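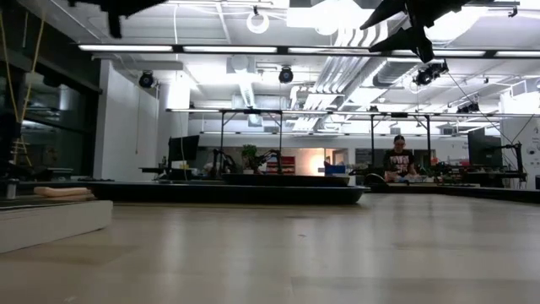
El tablero claro, con la almohadilla de espuma esperando sobre el bloque blanco.

Llevo años defendiendo que una mesa de trabajo se ensucia sola. Uno deja encima un lápiz, se va a comer y al volver hay una colonia de tornillos, dos tazas y el cargador de un teléfono que ya no fabrican. Como el tablero de madera clara lo delata todo, van aquí los apuntes que tengo pegados detrás de la puerta del taller.

El polvo, primero en seco
Bayeta de microfibra, siempre en el sentido de la veta. Quien empieza con el trapo mojado fabrica barro y luego lo reparte con mucho esmero. Para las esquinas, una brocha vieja de pintor, de las que perdieron la dignidad pero no el pelo.

Después, poca agua
Una cucharadita de jabón neutro en 450 ml de agua tibia. El trapo se escurre hasta que duelan las muñecas. Se pasa, se seca enseguida con otro paño y se deja la mesa en paz. Los limpiadores con amoniaco, para los cristales, que se lo merecen.

Cercos de taza
Si el cerco es blanco, la humedad se ha quedado en el acabado: un paño de algodón doblado y la plancha tibia, sin vapor, en pasadas de 8 segundos. Conviene probar antes en un rincón que no vea la suegra. Si es oscuro, ha llegado a la madera y toca lijar. Korkor Ansah, mi vecina de taller, propone una tercera vía: poner la taza siempre encima del mismo cerco y llamarlo posavasos.

Espuma debajo de lo que raya
Un recorte de espuma cuesta poco y ahorra disgustos. Se apoya en él lo que tenga cantos, lo recién barnizado (cuando esté seco del todo, por favor) y las rodillas cuando algo rueda bajo el banco. Se corta mejor con cuchilla nueva y varias pasadas suaves – con tijeras sale un mordisco de perro. Para limpiarla, aspirador; si se moja, a secar de canto y lejos del radiador.

Cuerdas y cables
La cuerda, colgada. En el suelo hace nudos por aburrimiento. Los cables se recogen en lazadas amplias y se atan con velcro, nunca enrollados al codo como si fueran la manguera del abuelo.

Las plantas
Una maceta alegra cualquier banco y pide un plato debajo. Se riega en el fregadero, se deja escurrir y vuelve a su sitio. Regarla sobre la madera es otra forma de hacer cercos, de mayor diámetro.

Guantes
Los finos de usar y tirar van bien para colas y grasas. Con el taladro de columna o cualquier cosa que gire, fuera guantes, fuera mangas anchas y fuera prisas.

La cera
Yo uso la incolora de Halleck, sobre todo porque el bote cierra bien. Capa fina, veinte minutos de espera y paño limpio. Dos veces al año bastan; la mía toca en abril, y la otra cuando me acuerdo. Los trapos de aceite de linaza se extienden al aire libre hasta que estén secos y tiesos. Hechos una bola en un cubo pueden arder solos, y eso sí que desordena un taller.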